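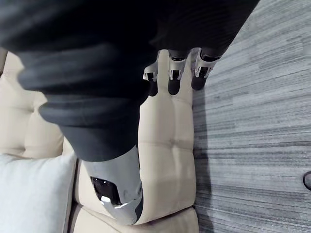 Is it worth folding the throw on the sofa when somebody is only going to sit on it again by teatime? For about a year my answer was a shrug. Then I bought a pale sofa, and now I fold.

The sofa came from a showroom in Mistham, on a wet afternoon in February when I had gone in for a lamp. It is beige, or cream, or sand, depending on who is defending it. The padding is divided into fat rounded sections with creases between them, and there are no buttons anywhere, a point the salesman made twice. He was right to be pleased. My last sofa had 14 buttons when it arrived and a good deal fewer when it left.

What he kept quiet about was the creases. They are shallow, so you would think nothing much could live in them. Toast can. So can pen lids, and whatever it is that comes off the dark things.

The dark things are my real trouble. Nearly every throw and fleece in this house is charcoal. I bought it that way on purpose, years ago, on the grounds that charcoal doesn't show the dirt, and it doesn't, it just hands the dirt on to whatever is underneath. I own a big charcoal throw from Grandesex (a perfectly respectable bedding shop, please don't write in) which cost 89 pounds and has been shedding ever since with what I can only call commitment. I own a charcoal fleece as well. Heaped on the sofa in bad light the two are the same animal, and I have more than once tried to put my arm into the throw.

So there is now a system, if a grumpy one. Garments go on the hook in the hall. Sleeves get pulled the right way out first or they dry funny after the wash. The throw gets one shake out of the back door, then it's folded in half longways, in half again, and rolled from the short end so that the fringe finishes up inside. It then goes over the arm, where it looks rather smart for 40 minutes.

I did try one of those fabric combs, a Vovau, which takes off the bobbles and leaves you with a ball of fluff the size of a satsuma and a faint sense of having achieved something. I use it on the throw but keep it well away from the sofa.

There is a washable cover for the seat, in a colour the catalogue calls Cui. As far as I can tell Cui is beige. I have put it in the basket and taken it out again three times, and at the time of writing it's back in.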